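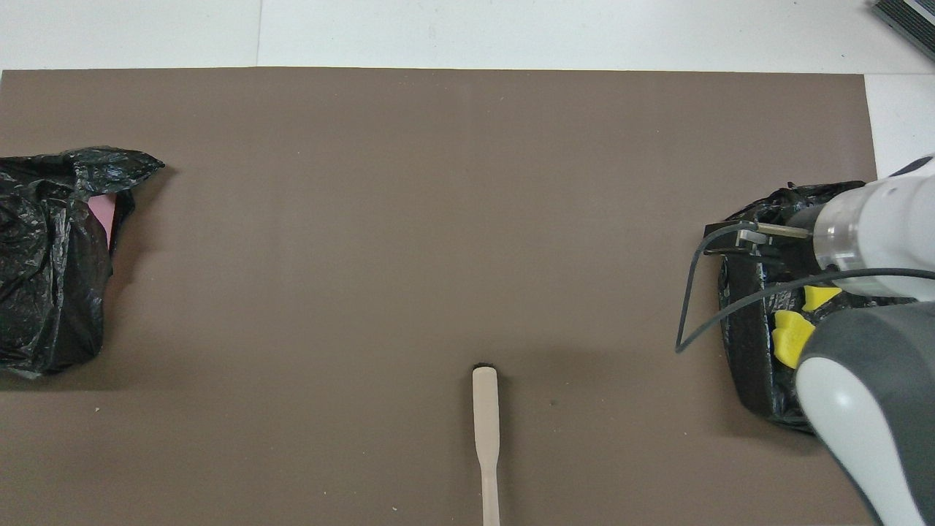
Ginette Picard answered the door with a roll of tape around her wrist like a bracelet and told me to watch my step. Good advice! Her hallway was mostly boxes. I'd come over to Bosley in June to talk with her about how she packs up a craft room, because three different readers had written in to say she was the person to ask, and one of them used the word "genius" (underlined, in pen).

She laughed when I told her that. "I've moved seven times," she said. "You get good or you get rid of everything, and I wasn't going to get rid of everything."

We sat down with iced tea and I asked her the thing I most wanted to know, which was why she likes plain black plastic bags so much. I'm a clear bin person. I have a label maker. I figured we might fight about it.

"Bins are wonderful if you have a truck," she said. "I had a hatchback. A bag goes where there's room for it. You can stuff one behind a seat, you can put one on top of a lamp, and you can wrap it tight around something square and it stays square." She does say you should never tie one shut until the last minute. She leaves hers open while she works, so she can peek in and catch a bit of color and know what's what. "I go by color more than anything. Pink is one thing, yellow is another. I don't need to read a label, I just look in the top."

I asked what happens when two bags have the same color in them, and she gave me a look. "Then you open the bag, honey."

Fair enough.

Her other big rule is about the work surface. Ginette puts down a big sheet of board before she sorts anything, and she's picky about it. It has to be matte and it has to be brown, or close to it. She used to sort straight onto a white table and she says she lost half her evenings to it. "Everything pale disappears. Wooden sticks, buttons, bits of string. You put a wooden stick down on brown and there it is." She keeps the little flat-headed sticks for spreading glue and stirring paint, and they are the item she's lost most often in her life, ahead of keys.

The board has another use, which is that when you're finished you can lift the whole thing, tip it, and all the crumbs and specks slide off one end into the trash. I've tried this at home since our visit. You do have to get the good stuff off first. (I lost a button.)

About halfway through the tea her neighbor Vilho Ikonen came in through the kitchen, and he ended up staying for the rest of the interview. He helped with her last move, from Menon, and he remembers it differently than she does.

"She says she had a system," he told me. "I carried a bag down two flights and it was full of other bags."

"Those were my spare bags," said Ginette.

"It was a very big bag."

I asked Vilho if he'd picked up any of her methods and he admitted he had. He repairs radios, and he now sorts his small parts on a board too, although his is green, and there was some discussion of whether green counts. Ginette doesn't think so. He's also come around on wrapping boxy things in plastic, folding the extra underneath so the weight of the box holds it closed. No tape, no knots, and you can use the bag again on the other end.

Before I left I wanted numbers, because readers always ask. Ginette owns 500 spools of thread, which she knows because she wrote it down for the insurance people, and she budgets one full day for those alone. The rest of the room takes her three. She starts at 7 in the morning with whatever she uses least, and the glue and the sticks go last, since something always needs gluing on moving day. Last time it was the handle of a teapot.

I asked whether this move, to a smaller place over in Ritano, would be the final one. Vilho said yes. Ginette got up and went to look for more tape.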